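Worktop wipe-down, what are you all using?

flundo_fan
Moving into the new flat in July and the kitchen is getting a plain pale worktop, no pattern at all. Mum says I'll regret it, every crumb shows. Anyone living with one? Fitter quoted 476 for the Fontana and 600 for the Jukura, both plain.

Classide_Kev
Had a plain one for years. Crumbs show, yes. So you wipe them. With speckled you just dont see the muck, it's still there.

MVitale
Disagree with Kev. Speckled every time. I had plain light grey in the last place and spent my life bent sideways looking for smears. Overhead light makes it worse - you get a bright patch and everything round it looks streaky even when its clean.
Morena

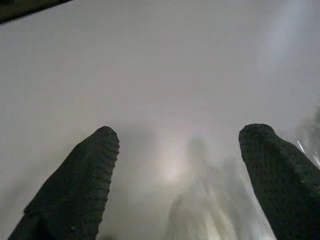

Classide_Kev
Smears are nearly always too much spray. Half a squirt, damp cloth, then a dry one straight after. Plain light grey looks great like that, no seams or pattern to break it up, just a soft bit of glare in the middle, and I'd take that over fake granite any day. Dry cloth is the bit people skip.

flundo_fan
What cloth tho? I've got a pack of the fluffy ones and they leave bits everywhere.

Classide_Kev
Flat weave. Wash them without softner, softener is what makes them smear.

tinlid
Washing up liquid and warm water. Been doing it forever. You don't need spray at all, waste of money.

MVitale
Washing up liquid leaves a film unless you rinse it, and who rinses a worktop before work in the morning? Spray is quicker. Still say get the speckled.

tinlid
I rinse mine. Takes a minute.

flundo_fan
Speckled is 808 from the same fitter so thats probably out. Unless the sample swings it.

Classide_Kev
Get samples of both, leave them by the kettle for a bit and use them as coasters. You'll know soon enough. And spend the 300 you save on a decent tap.

MVitale
208 if she goes Jukura, Kev. But yes to the samples. Put one under the light you're actually going to have, mine looked lovely in the shop.

flundo_fan
Ok samples ordered, both plain and the speckled. Will report back when they turn up.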